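Erton Dinner Plate, Pale Lavender

Tableware / Plates / Dinner

Sold singly or in a box of four
Item 597
In stock at the Indthorpe store, ships in 5 working days

We took our time adding this plate. Colored tableware comes through our door every season with a long list of promises, and most of it goes back in the carton. Pastels are the worst for this. They look lovely in the supplier's book and then they arrive gray, or pink, or a sort of bathroom blue that makes a boiled potato look ill. So when Erton sent us a lavender plate and called it "a neutral for every table," I rolled my eyes and put it under the counter for a week.

It is not a neutral. Let's get that out of the way. It is a light purple plate. If you serve eggs on it, you will notice the plate before you notice the eggs. Tomatoes look good on it, and so do most green things. Brown stew looks like brown stew.

What you get

One round plate with a shallow well and a smooth, glossy rim. No pattern, no gold line, no speckles. The color is the same on the front and the back, except for the unglazed ring it stands on. The maker's name is pressed into the underside and is hard to read, which I count as a plus.

The shallow well is the thing to think about before you order. Erton's card says the plate is "suited to all courses." I wouldn't put soup anywhere near it. Pasta with a loose sauce is fine if you carry it level and don't have stairs. For toast, chops, salad, cake and anything else that stays where you put it, the shape is good, and you can get a knife down flat without hitting a steep side.

The color

Pale lavender is hard to show on a screen. On some monitors it goes close to white, on others it turns a much stronger purple than the plate you'll receive. Kenza Mahrous at our Indthorpe counter keeps one out for people to look at, and if you live close enough I would go and look. If you don't, she can mail you a glazed sample chip for the price of the stamp.

Against a white surface the color shows up clearly. On a dark wood table it looks paler, and under yellow kitchen bulbs it loses some of the blue. We've had two customers return plates because they didn't match last year's batch, and in both cases they were right. Erton does not promise a match between batches and neither do we. If you want eight, buy eight at once.
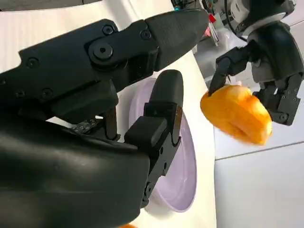
Erton plate in pale lavender in front of a white tabletop, tilted to show the rim and the shallow interior.

The gloss

The maker describes the finish as "scratch-free." I don't believe there is such a thing as a scratch-free plate and I'd be wary of anyone who sells you one. After using the counter plate for lunch since January, we can find fine gray marks from steak knives if we hold it up to the window. Most came off with a paste of baking soda and water. A few didn't.

A glossy rim also shows fingerprints, mostly if you have been handling butter. That bothers some people and not others. It wipes off with a dry cloth. If you know you're the sort who will stand there wiping, look at the Gullar plate instead, which has a dull finish and hides everything, including dirt.

Dishwasher and microwave

Erton says yes to both. Our own plate has been through the staff dishwasher many times and still has its color. It gets hot in the microwave, hotter than I'd like, so use a towel. Don't put it in the oven. The card has a small oven symbol on it with a line through it that is very easy to miss, and the outside of the box doesn't mention ovens at all. We have asked them to fix that.

Stacking

They stack, but the pile leans once it gets tall. I would keep it to five. The foot ring is narrow and will mark the glaze of the plate below if you drag one out from the middle, so lift from the top. A sheet of paper towel between plates helps if you are storing them for a long time.

Price

Single plate: 33
Box of four, price per plate: 29

Is it worth it? For one plate, I think it is on the expensive side. The box price is fairer. You can find purple plates for a lot less, and some of them are perfectly all right. What you're paying extra for here is an even glaze and a rim that runs true. We check every plate before it leaves, and so far we've sent very few back to the maker. That counts for more with me than anything on the card.

If you're comparing

Gullar dinner plate – dull finish, heavier, comes in sand and slate. No lavender. Hides knife marks better.

Chacko coupe plate – no rim to speak of, a bit deeper, happier with sauce. Chips more easily, in our experience.

Erton side plate – same lavender, smaller. We don't carry it at the moment. Too many of the last delivery rocked on a flat table.

Returns

Unused plates can come back in their box within 29 days. Used plates can't, unless there is a fault. Crazing in the glaze is a fault. A knife mark isn't, and neither is finding that purple doesn't suit your kitchen after all. If a plate arrives broken, keep the pieces and the packing and write to Gopinath Suvarna in orders. Please don't mail us the pieces.

What customers have told us

"Nice color, smaller well than I expected. My gravy went over the side." – Jacqueline Renaud

"Bought four, then bought four more and the second lot is a shade bluer. Your page did warn me. Still annoying." – Anil Rao

"I had my doubts about eating off purple. My kids fight over them now, so I suppose I'm keeping them." – Ilse Vanhove

Questions we get

Will Erton make it in a stronger purple? They say they're looking into it. They said the same about a matching bowl and we're still waiting.

Is there a matching mug? There is, and we tried it. The handle was too small for an adult finger, so we didn't order any.

Can I buy the counter plate at a discount? No. It has my lunch on it.

Page last checked July 2020. Prices include tax but not shipping.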